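Desstead Triagem 80
Módulo de leitura e encaminhamento para bancadas de expedição

Categoria: automação de armazém
Distribuição e instalação: Zumdale
Disponível para encomenda a partir de agosto

Vendemos este módulo e mesmo assim começamos por um aviso: se procura uma máquina que substitua quem prepara as encomendas, o Triagem 80 não serve, e desconfiamos de quem lhe prometer o contrário nesta gama de preços. O equipamento lê a etiqueta, pesa a caixa e manda-a para a saída certa. O resto continua na bancada, nas mãos de quem lá está.

O que fica por automatizar

O folheto do fabricante fala em "expedição sem contacto". Nós não usamos essa expressão. Antes de chegar ao tapete, cada caixa tem de ser agarrada, virada e posta com a etiqueta para cima, e as caixas reais trazem fita de várias cores, autocolantes e mais do que uma zona impressa. Um código de barras e um código QR na mesma etiqueta bastam para obrigar a configurar qual dos dois manda.
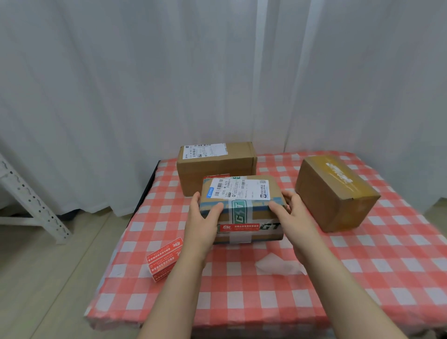 O que o módulo faz

Lê códigos de barras e QR na face superior da caixa, até 15 caixas por minuto. O número é do fabricante e foi obtido com caixas novas, todas do mesmo tamanho. Com volumes misturados, conte com menos.
Pesa e regista o peso junto do código lido.
Encaminha para uma de duas saídas ou para a bandeja de rejeição.
Comunica com o software Statari (licença à parte) por ficheiro ou ligação direta.

O que não faz

Não fecha caixas, não aplica fita e não cola autocolantes. Existe um aplicador opcional da Kordestani, que só trabalha com rolo e com caixas de altura constante. Quem usa autocolantes em folha vai continuar a descolá-los um a um com a ponta dos dedos. Também não decide onde fica um aviso de "frágil" numa caixa já coberta de fita, nem repara num canto amolgado. 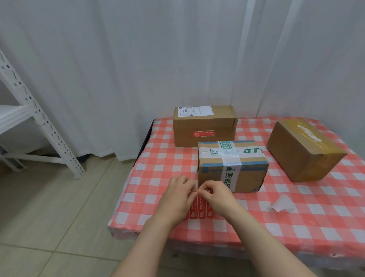

O que muda para quem trabalha na bancada

Menos leituras com a pistola e menos idas ao computador: essa parte é verdadeira e agradece-se ao fim do turno. Em troca, o ritmo passa a ser marcado pelo tapete. Uma pausa para endireitar uma etiqueta, que antes não incomodava ninguém, aparece agora no relatório como tempo parado. O Statari permite desligar o registo por posto, e recomendamos que essa conversa aconteça com a equipa antes da instalação.

A bandeja de rejeição também precisa de dono. Se a tarefa não for atribuída, acaba por cair em quem estiver mais perto, a somar ao que já fazia.

Dados técnicos

Largura útil do tapete: 500 mm
Comprimento total: 196 cm
Altura de trabalho: regulável a partir de 80 cm
Saídas: duas, mais bandeja de rejeição
Incluído: módulo, balança, leitor superior, cabo de alimentação
Não incluído: licença Statari, aplicador Kordestani, bancada

Antes de pedir orçamento

Meça a bancada e a passagem atrás dela. Junte uma amostra das caixas que expede num dia normal, incluindo as reaproveitadas e as mais remendadas com fita, e envie-a à Zumdale para ensaio de leitura. O ensaio é gratuito e o relatório inclui as leituras falhadas.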